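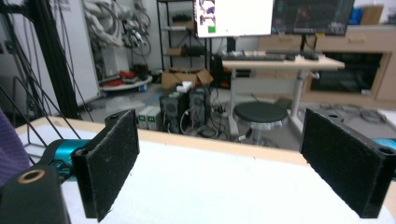
DRIRKCOMBE, 3/11/20 – The Grutura workshop has completed the first part of its equipment plan for the coming budget year and will submit its requests in April. The plan covers hand-held grippers, computing, storage and furniture for the automation group, and it replaces the practice of buying items one at a time as projects called for them.

The largest single request is for additional hand-held grippers. The workshop proposes to order a second set from Arna, with felt-faced fingers as standard and plain fingers as an option. Spare fingers and replacement felt will be ordered at the same time. In past years these small parts were charged to general supplies, where they were hard to track. They will now appear on their own line, with a ceiling of $1,221 for the year.

Computing is the second item. Two computer towers now stand on the floor near the standing desk, and the plan sets aside $2,000 toward a rack that would bring computers and power supplies together off the floor. Quotations have been requested from two suppliers. The existing monitors will be kept. No new standing desk is requested, but one further stool of the present height has been included at $179.

Members of the group also asked for better cable storage. Cables and hoses are hung on the wall in loops, and other cables are kept on the floor by the wooden cabinet. The plan provides for more wall hooks, labels and a set of shallow bins. The cost is small and will be met from the current budget, so this work can begin before the April submission.

Delivery times have been given more weight than in earlier plans. Orders for gripper parts have taken roughly 60 days to arrive, and two projects had to change their schedules as a result. Project leads are therefore asked to state the date on which each item is needed, as well as its price. Requests without a date will be returned for completion.

Floor space remains a concern. The Kumarasinghe room, next to the workshop, has been suggested for storage of boxed equipment – a decision on its use rests with the facilities office and is not expected before the budget is settled. Until then, large items should not be ordered for delivery to the workshop unless a place for them has been agreed in advance.

Staff who wish to add an item should use the equipment request form and attach one written quotation. Items already on the list do not need to be submitted again. Questions on shared purchases may be sent to the workshop office, which will keep the current version of the list and provide copies on request.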